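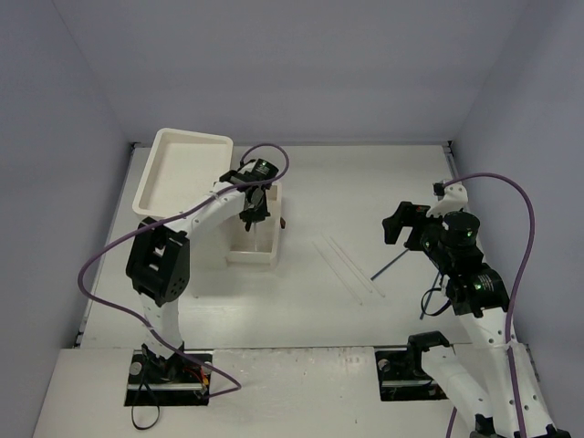 White robot arms on black base plates, inside a walled enclosure.

Nula Point Trail and Lookout: Walk-Through Checklist, With Comments
July 18, 2021

Covers the parking area, the lower trail, the stone terraces, the lookout and the signs along the way. The previous walk-through was in May. Its results are mentioned only where they still matter, and in several places I don't trust them.

Marks used: OK, FIX, CLOSE (keep visitors out until done), UNKNOWN.

PARKING AREA AND TRAILHEAD

1. Surface free of holes and loose rock: OK
Some washout at the makai edge. Rental cars clear it.

2. Emergency contact number posted and correct: FIX
The number is posted. It rings through to the old Tradel tour desk, which has a recorded message about sunset cruises. The May sheet says "posted, good," so I assume the sign was read and the number was never dialed. Dial it next time.

3. Ocean and cliff hazard sign at trailhead: OK
Readable from the first step of the trail. Whether anyone stops to read it is another matter.

4. Trash containers secured: OK

LOWER TRAIL

5. Tread even, no exposed roots higher than 2 inches: FIX
Two bad roots just past the first bend. Please don't cut them. Build the tread up with gravel.

6. Handrail solid under a firm push: FIX
The upper section moves. Le Roux replaced the post brackets under a contract that promised "maintenance-free for the life of the rail." There is rust at the bolts already. I'd like to know whose life of the rail they had in mind.

7. Overhanging branches checked: OK
Checked from the ground only, so take the OK for what it's worth.

8. Side paths blocked: FIX
The rope across the fishermen's path is down again. People will keep using that path with or without a rope. A sign saying where it goes and how steep it gets would do more good.

STONE TERRACES

9. Dry-stack walls show no new movement: UNKNOWN
The May sheet says "no change," with no photographs and no measurements. No change from what? I put marks on paper this time and filed the sketch with this sheet.

10. Visitors kept off the walls: FIX
The low chain is stepped over easily. Fresh scuffs on the top course, and several small stacks of rock that were not there before. Leave the stacks alone until someone who knows the walls can say which stones came from where. Well-meaning staff have "put back" stones before and made it worse.

11. No offerings removed or disturbed: OK
Ti leaf bundles near the upper wall were left in place. The cleaning crew needs to be told, again, that these are not litter.

LOOKOUT

12. Railing height at least 40 inches at every point: CLOSE (north corner only)
The ground has built up along the north corner, so the railing there comes out short. The rest passes. Measure from where people stand, not from the bottom of the post.

13. Posted limit matches the platform's paperwork: UNKNOWN
The sign says 2000 pounds. The Jostex drawings on file have no load figure that I could find. Somebody got the number from somewhere. Until it's traced, hold tour groups to half the platform.

14. Drainage clear under platform: OK

SIGNS AND PLACE NAMES

This section was added to the form because bad names cause safety trouble as well as the other kind. A caller who reports a fall at "Dragon's Elbow" is using a name that appears on the trail brochure and nowhere on the dispatch map.

15. Name on each sign matches the name on the dispatch map: FIX
Three of the signs don't match. The brochure doesn't match either of them.

16. Hawaiian names spelled with ʻokina and kahakō: FIX
The print shop used a straight apostrophe on some and dropped the marks on others. I was told this was a font problem. It was a font problem last time too.

17. Source given for any story told on a sign: FIX
The lookout sign tells of a chief's daughter who leaped into the sea. I asked where it came from and got three different answers, none of them a person or a book. Tour operators are fond of leaping daughters. Cover the panel until families from the area have been asked what they call the point, and whether they want its story on a board at all.

18. Distance markers accurate: FIX
The marker reading 200 yards to the lookout is wrong by enough to matter to anyone with a bad knee. Paced twice, up and back.

BEFORE THE NEXT WALK-THROUGH

Items 2 and 12 come first. Item 12 stays roped off until the ground is cut back and the height measured again.
Item 6 goes back to Le Roux in writing — phone calls have produced nothing on paper.
Items 15 to 18 should be done as one sign order. Proofs get read by a Hawaiian speaker before printing, and paid for at a proper rate.
Anything marked OK without a comment was looked at up close, except item 7.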